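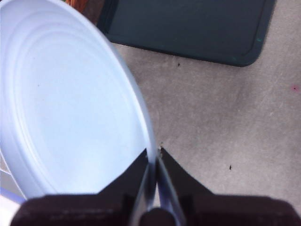 Round white container, tilted.

31 December 2000

The last evening of the year, and I am sitting in the kitchen with my tea and the old dictionary. I wanted to write my usual page in English before the fireworks begin over the harbour. It is now the third winter that I keep this diary in English, and I still need a long time for each sentence.

The bus from Dukska was late again this morning. I waited at the stop with wet shoes and read the timetable until I knew it by heart. In Eltport the market was open only until noon, so I bought what was left: leeks, a piece of smoked fish, and two onions which were too expensive. The woman at the fish stall wished me a good new year and I answered her in the wrong language. She laughed kindly.

After lunch I finished the letter to my aunt. She asks always the same question, whether I will come back to Hernus. I wrote that the trees in her garden must be very tall now, and I know she will notice that it is no answer. In October I was nearly ready to say yes. Then the rain stopped, the hills became yellow, and I walked every evening up to the old lighthouse – 300 steps from the road to the door, I counted them once to practise the numbers. 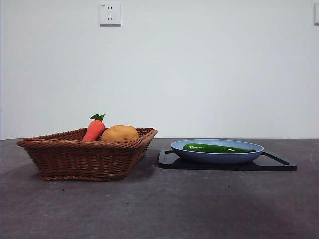 I have also looked at my reading list. I wanted to read 15 books this year and I did not manage it. The long novel about the salt traders took me from spring until the end of summer. It has 1052 pages and many words for parts of a ship, and I wrote them all down although I will never use them. The ending was sad but I think it was right. For January I have chosen something thin.

My knee is better. I can go down the stairs without holding the rail, only in the mornings it is stiff.

The neighbours upstairs are moving chairs and someone is trying a trumpet, the same four notes. Tomorrow there is no bus, so I will walk to Sang if it does not snow and see if the river is frozen near the mill. I must remember to buy stamps on the second.

Recent entries
The letter I did not send
Walking to Sang in the fog
Words for parts of a ship
A new lamp for the stairs

Last updated: the same evening, before midnight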